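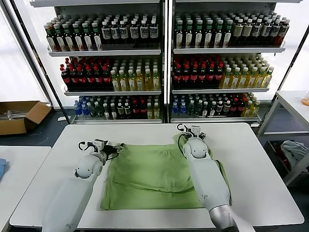 May 14, 2018

I passed my citizenship interview! Nine years of cards, forms, fingerprints and waiting rooms, and the whole thing took less time than getting my hair cut. I have been grinning at strangers since I left the building.

A lot of you have written to ask how I prepared, so I'm putting it all in one place while I still remember it. I'm no lawyer, and your case may be nothing like mine, so please get real advice if there's anything tricky in your file.

The study group

I joined the Tuesday-night crowd (it moved to other nights so often that the name means nothing now) upstairs at the Alexiou bakery on Prirkus Street back in November. I almost didn't go. I thought I could learn the civics questions alone with flash cards, and I could have, but I would have missed the best part of the whole process. Orestis Psarras runs it, and he teaches the branches of government like he's calling a soccer match. When somebody finally gets the number of senators right he slaps the table so hard the coffee jumps!

Thiện Khương was my practice partner. We quizzed each other on the bus, on the phone, once in line at the pharmacy while a very patient lady behind us whispered the answers. Thiện's interview is still ahead, and I'm more nervous about that one than I was about mine.
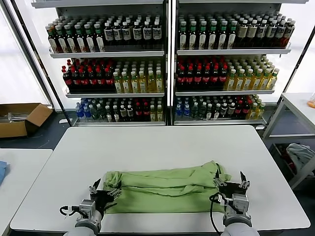 The paperwork

Make copies of everything. I walked in with a folder 116 pages thick: tax transcripts, leases, my marriage certificate with its translation, every trip outside the country with dates. The officer looked at maybe four of those pages. I would still carry all of it again.

The trips were the hard part for me. I'd flown home to see my mother more times than I could list from memory, and two of the stamps in my old passport were so faint I couldn't read them. I ended up matching them against old airline emails. If you're years away from applying, start a list today, even on the back of an envelope.

The interview itself

My officer was kind and very quick. She asked about my address, my job at Skorley and my travel, then went into the civics questions. I got the first six right, so she stopped there. Then I read one sentence out loud and wrote another one down, and my hand was shaking so much that my "W" looked like a mountain range. She said it was fine.

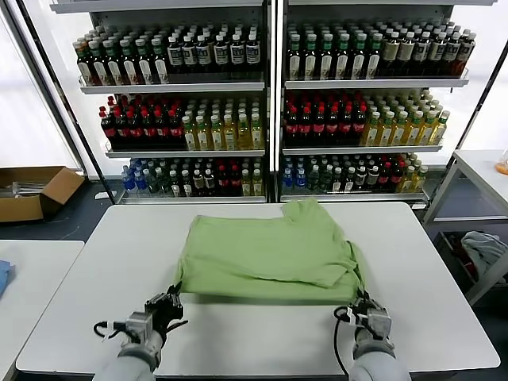 I walked out to the parking lot and called my mother, who was asleep, and who forgave me right away. Then I called Orestis, and I could hear the table.

The oath ceremony letter hasn't come yet. I'm checking the mailbox far too often, and my neighbor has started waving at me from her porch each time. If any of you have been through the ceremony, tell me in the comments what you wore and how early you got there. My aunt wants to bring a cake and I have no idea if they'd let her in with it.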